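Utdale Robotics Club - build log and help tickets
Ticket: wiping arm loses its place halfway across the counter
Opened by: Beat Ruchti, software and vision
Status: open, much happier than it was last night

What we're seeing
Our entry for the counter cleaning challenge starts beautifully. The arm finds the corner, lowers the cloth and does two really clean passes. Then the planner decides the whole slab is dirty again and sends it back to the start. It did this on every run yesterday evening, and it would have gone on all night if we hadn't hit the stop button. The gray practice board never gives us this trouble!

Setup
Arm on the Wisholm cart, shoulder bolts tightened before the first run. Planner is the November build, no local edits. Dirt map is the small network we trained in the club, 4000 training frames, 2000 of them from the gray board. Wipe force limit unchanged.

Tried so far
1. Restarted the planner with a fresh map. Same loop.
2. Swapped the camera cable for the spare. Same loop, but the old cable did have a bent pin, so I've thrown it out.
3. Raised the dirt threshold. The loop stopped, and so did the cleaning - it parked after one pass and reported success. Very proud of itself.
4. Fed the network the head camera recordings of a person wiping black marble, and saved the dirt map for each frame.

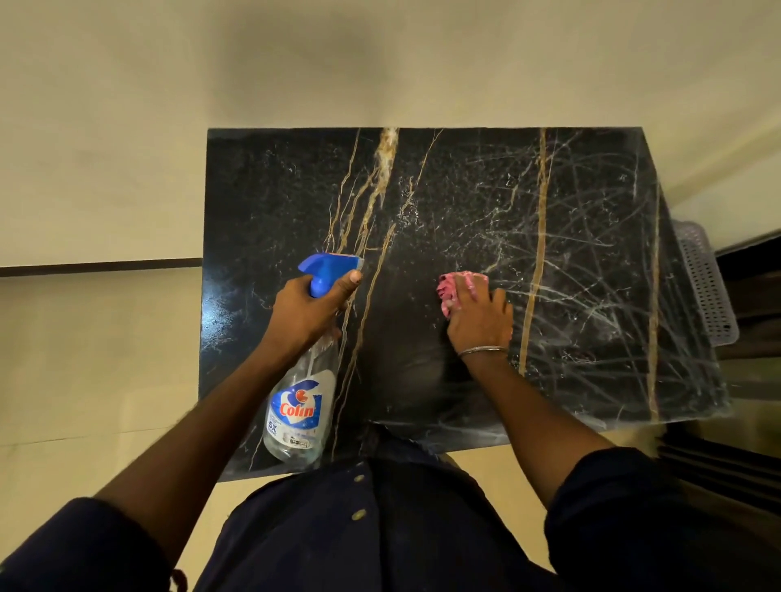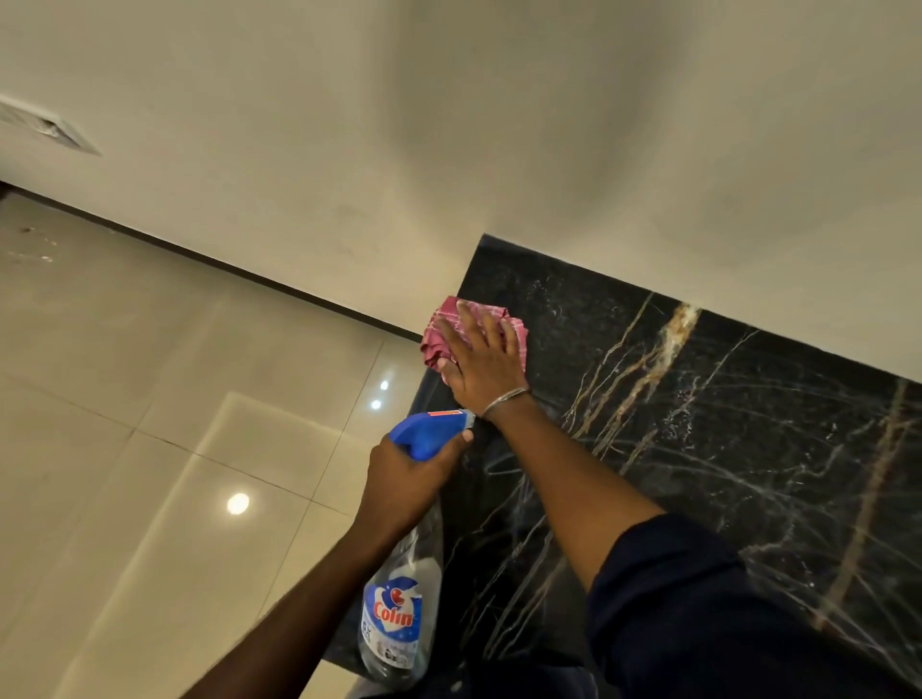

Step 4 is where it got exciting. The dirt map lights up in long thin lines, and when I laid it over the recordings the lines sat right on the stone's pattern. Our network has learned that anything pale on a plain surface is a spill, and on this slab the gold veins and the fine white ones running between them all count as something to scrub. In the first of the two it also marks the white smears on the right half of the counter, and I don't want to lose those, so masking out every light pixel won't work. The pink cloth comes out fine in both, by the way, and so do the hands.

Next
- Save a reference map of the bare slab before each run and compare against that, so the veins cancel out. I have a rough version going on my laptop and the loop is gone in replay!
- Label 300 more frames on patterned stone. I'll take the first batch tonight, please grab one from the shared folder if you have a free half hour.
- Check what happens when the cart gets bumped. If the reference slips sideways even a little, I expect we get double veins, and that could be worse than what we started with.
- Put the threshold back where it was before step 3. I forgot, so if the arm parks early on you, that's why.

Please leave this one open until we've had it on the real arm. Replay can't tell us what the shadow of the wrist will do. I'm in the lab from 4 p.m. and would love a second person on the stop button.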